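The Hammer Problem

A lab in Clandton says its robot learns a task faster when it is told what went wrong. The numbers are good. What they mean is less clear.

By Tyson Fortin

Most robot demonstrations end a second or two after the part you were meant to see. The cup goes onto the shelf, the clip stops, and the viewer fills in the rest. I have watched enough of these clips to distrust them on principle, so when Lise Sutherland invited me to spend a day with her group at the Briltow lab in Clandton, I asked for one thing. I wanted to see whole sessions, with the dull parts left in.

She agreed, and warned me there would be a lot of dull parts.

Sutherland's group works on learning from demonstration, the branch of robotics in which a person steers an arm through a job many times and a program is trained to copy what the person did. It is a popular approach with a well-known weakness. The program learns what success looks like and very little about the edge of failure. Move the target a few inches and it will often carry on as if nothing had changed.

The group's answer is a method they call Magnusson, after a street near the lab. Every practice run, good or bad, is kept. A person then marks the moment at which a bad run went bad. Training leans hard on the seconds just before that mark. The claim, set out in a paper posted last October, is that a robot trained this way needs fewer demonstrations to reach the same level of skill.

The test job is striking a dot with a mallet. A white board with three red dots lies on a blue cloth, the arm holds a wooden mallet by its handle, and the head has to come down on the dot that was asked for. A toddler could do it, which Sutherland brought up before I could.
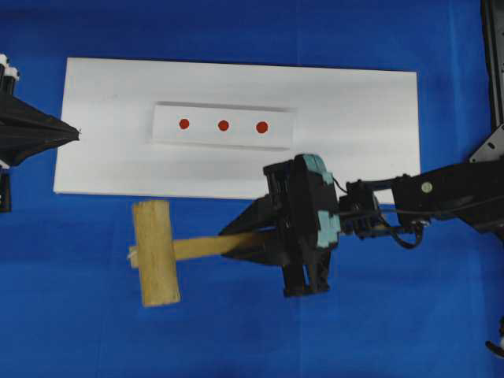
What the numbers say

The training set held 200 runs. The comparison set, used for an ordinary copying program, held 3799, pooled from earlier projects on the same kind of arm. In testing, each program got the same 144 tries. The paper reports that the two finished level, and that is the sentence everyone repeats: the same skill from a small fraction of the data.

I think the sentence is doing too much work. The 200 runs were collected for this job, by people who knew what the method would need. The larger set was gathered for a mix of jobs, many of which involved no tool at all. A fair contest would pit 200 fresh runs with the marks against 200 fresh runs without them. The paper does include that comparison, in an appendix, and there the marked version still comes out ahead. The lead is much smaller.

Sutherland didn't argue when I raised this. "The appendix is the result I'd defend in front of anybody," she said. "The other one is the result people put on slides."

I asked who had put it on the slides. She laughed and said she had.

There is also the matter of labor. Marking the failures takes time, and the paper counts demonstrations without counting hours. Irena Brzozowska, a doctoral student who did most of the marking, told me a difficult run could take her longer to mark than it had taken to record. She would go back and forth over the same stretch trying to decide whether the trouble began when the head drifted or earlier, when the fingers closed on the handle at a poor angle. She and a second marker, Czesław Jabłońska, often disagreed. Their disagreements were settled by talking them over, a perfectly human way to do it and a hard one for another lab to repeat.

Why a mallet

The choice of tool is the part of the project I came away liking best. A mallet is awkward in a useful way. The robot's fingers are at one place and the part that matters is somewhere else, out at the end of a stick. A small error in the grip turns into a larger one at the head. If the handle twists, the program has to notice and adjust, and a program that has merely memorized a path won't.

The gripper doesn't make things easy. Its fingers are hard, angular and tapered, and they meet a flat-sided wooden handle without much to spare.
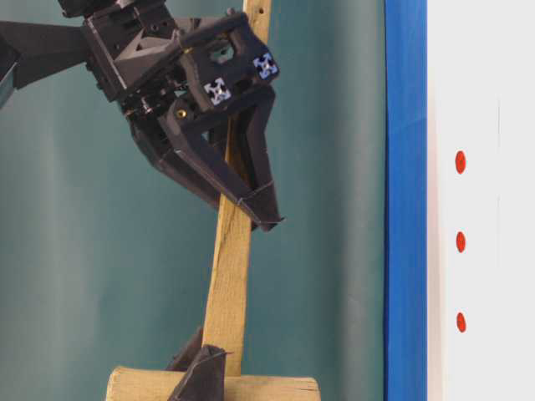 Halina Wysocka, who runs a competing group at Trorosdale and has read the paper closely, thinks the grip deserves more suspicion than it has received. Her worry is that the marked failures may mostly be grip failures. If so, the method has taught the robot to hold a stick properly, and any sensible change to the fingers might have done the same for less effort. "I would want to see it with the mallet bolted on," she told me by phone. "If the advantage disappears, then we know what they found."

Sutherland's group hasn't run that test. Brzozowska said it was on the list, and showed me the list, and it was there, below a good many other things.

I did get my dull parts. Through a long afternoon I watched the arm line up over the board again and again. Some strikes landed where they should. Some landed beside the dot, and on one try the arm stopped short and stayed there until Jabłońska reset it. He noted the time and marked the run, and then he and Brzozowska spent several minutes on whether he had marked it in the right place. I couldn't have told them. I had been looking at the head of the mallet and they had both been looking at the fingers.

The group plans to publish the marks along with the recordings, including the ones the two markers disagreed on. Wysocka says she will download them the day they appear. Until someone outside Clandton has tried the method on a job they picked themselves, I would treat the headline figure as an advertisement and the appendix as the paper.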